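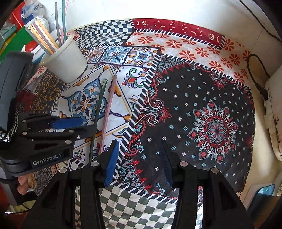

*Patchwork cloth, red daisies next to the mandala panel.*

A tablecloth with this much going on will hide a coffee ring for a month. It will also bleed red onto everything you own if you treat it like a bath towel, so a few notes on washing patterned cotton and getting it to lie flat afterward.

**Test the red first.** Wet a white rag, press it on the darkest red for a minute, look at the rag. Pink means the cloth gets washed alone, in cold water, possibly for the rest of its life. Do the black too. Black likes to wait until the second wash.

**Skip the salt and vinegar soak.** My aunt swore by it. My aunt also had a lot of pink napkins.

**Wax.** Let it harden, lift what you can with a butter knife, then iron the rest through a paper bag on low. Move the bag to a clean spot each time or you're just giving the wax a tour.

**Turmeric** -- wash, then hang it in full sun. A June afternoon does more than anything in a spray bottle. Bring it in once the yellow is gone, or the black will start going brown to keep it company.

**Oil.** Dish soap, rubbed in dry, left for 20 minutes. Ohemaa Annan uses cornstarch first and gets better results than I do, which I've decided is her water.

**Drying.** Over two lines, never one. One line gives you a crease down the middle that you'll be looking at through every dinner until the next wash. Pull the seams straight while it's damp, especially on patchwork, where each piece has its own opinion about shrinking.

**Ironing.** Wrong side, slightly damp, from the center out. If you've got a stitched border, do it last and press down instead of pushing. Pushing is how you get a ruffle.

**Storing.** Roll it around a cardboard tube. I have 4 cloths on tubes behind the pantry door and they fall on me about once a week.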